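**Thursday, Lornport. Entry for the household stores diary.**

The morning was given to the produce table, in accordance with the arrangement made with Zanele Maluleke at the start of October. Work began at 8:40, after the delivery from Siregar had been signed for and the cold room had been checked.

The first matter was the order for the Sultero reception. The client has asked for 200 gift bags of fruit, to be ready for collection next week. Mr. Mnguni has proposed that each bag contain citrus and one red fruit, with the remainder left to the discretion of the packer. I have agreed to this in principle. The display pieces remain on the dark tray and are to be returned to it at the close of each day.
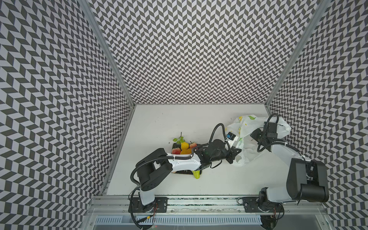 *Artificial fruit on the tray, with the printed bag open alongside.*

The bags themselves took up more of the discussion than the fruit. The printed design is cheerful and suits the season, and Ms. Maluleke prefers it to the plain stock we carried last year. My own reservation concerns the weight of the plastic. It creases readily and does not stand without assistance, so the mouth must be held open at both sides while the fruit is put in. I have recorded the following for the packing sheet:

- Open the bag fully before any fruit is lifted from the tray.
- Place the heavier fruit first and the lemon last.
- Keep leaves and stems out of the bag.
- Turn the handles inward before the bag is set down.

Mr. Mnguni objected to the third point. He considers that a little greenery improves the appearance of a gift bag, and he may be right. The matter has been deferred until the client has been consulted.

There was also a question of quantity. Ceser supplies the printed bags in cartons of 500, and a price is offered at 2000. The larger order would save money over the year but would fill the upper shelf of the dry store, where the paper liners are now kept. I have asked for 4 cartons to be quoted separately and have made no commitment.

Ms. Maluleke examined the print with some care before lunch. She is satisfied with the green of the rind and the yellow of the segments, and asked only that future stock be folded so that the citrus slices do not fall across a crease. I undertook to write to Ceser on the point — the letter is drafted and awaits her signature.

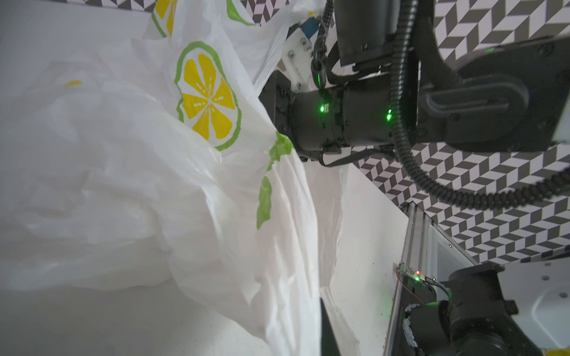 ## Afternoon

The dry store was swept and the liners moved to the lower shelf. Mr. Mnguni left at 3:15 to telephone Sultero regarding the leaves and had not reported back when the store was locked. The scale still reads slightly high and should be looked at before weighing begins.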